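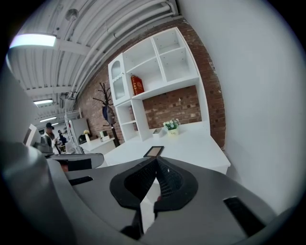
A hand-held gripper at the white desk, with a small picture frame near the front edge and the flowers further back.

Slipping pads send Filldale gripper team back to 2,586 recordings

April 10, 2022

A fault that hid inside perfectly ordinary-looking recordings has been tracked down at the Filldale workshop, and the people who found it are rather pleased with themselves (quite rightly, we think!).

The Otudik project collects recordings of everyday household jobs done with hand-held grippers. People pick things up, put them down, tidy a shelf or straighten a desk, and the recordings are later used to train robot arms to do the same. The whole thing depends on the gripper's record of how far its fingers are open matching what the fingers are doing. For part of the collection, it didn't.

Lorena Saavedra spotted it first. She was going through a batch of tidying jobs and kept coming across moments where the record said the gripper had closed fully on an object, while the video showed the object still being held at its full width. A vase can't be zero millimetres wide, as she put it in her note to the rest of the team.

To begin with, suspicion fell on the software. Pin-yu Yang spent the best part of a week on the timing between the video and the finger sensor, and found a small delay that has now been fixed, but it was far too small to explain what Lorena was seeing. The real culprit was mechanical. The soft pad on each finger is held on by a clip, and on 2 of the grippers the clips had worn enough to let the pad creep forward under a firm squeeze. The finger behind it carried on closing, the sensor faithfully reported that, and the pad stayed where it was against the object.

What made it such a good hiding place is that the pad springs back once the grip is let go. Anyone checking a gripper on the bench would have seen nothing wrong with it. Amancay Lucero finally caught it by drawing a pencil line across the pad and the finger and then squeezing a block of wood as hard as she could – the two halves of the line slid apart, and slid back together when she let go.

There was a safety side to this as well. In July a robot arm at the Histia test kitchen, running on skills learned from an early part of the collection, gripped a glass jar much harder than it should have and broke it. No one was hurt, as the arm was behind its screen at the time, and the incident was put down to a bad setting on the arm. Damián Carrasco, who runs the tests at Histia, has now reopened that report. He says the worn clips are a likely cause but that he wants to repeat the run with clean data before saying so in writing.

The team has checked all 2,586 recordings made with the two grippers and set aside more than 910 of them. The rest involve light objects and gentle grips, where the pad doesn't creep, and will stay in the collection. Some of the set-aside work may be saved too. Iara Quezada is trying out a way of measuring the finger opening from the video alone, and her first results on flat things such as books and boxes look very promising. Round objects are proving harder.

New clips are being made by Ibarra, in a tougher plastic and with a small lip that stops the pad from moving forward. They take six minutes to fit with an ordinary screwdriver. Anyone who has one of the project's grippers on loan should do the pencil line test before using it again:

Draw a thin line across the edge of the pad and on to the finger.
Close the gripper firmly on something solid and hold it.
Look at the line while you are still squeezing.
If the line has split, stop recording and send the gripper back to Filldale.

Please do look while squeezing! Two people have already reported a pass after checking the line with the gripper open.

Recording of the desk and shelf jobs carries on in the meantime with grippers that have passed the test, and the line is now checked at the start and end of each session. Lorena has also added a warning to the viewing software – it turns the recording's title orange if the fingers are logged as fully closed for longer than a second. So far it has gone off mostly for people closing the gripper on nothing at all while they think about what to do next, and she is working on that.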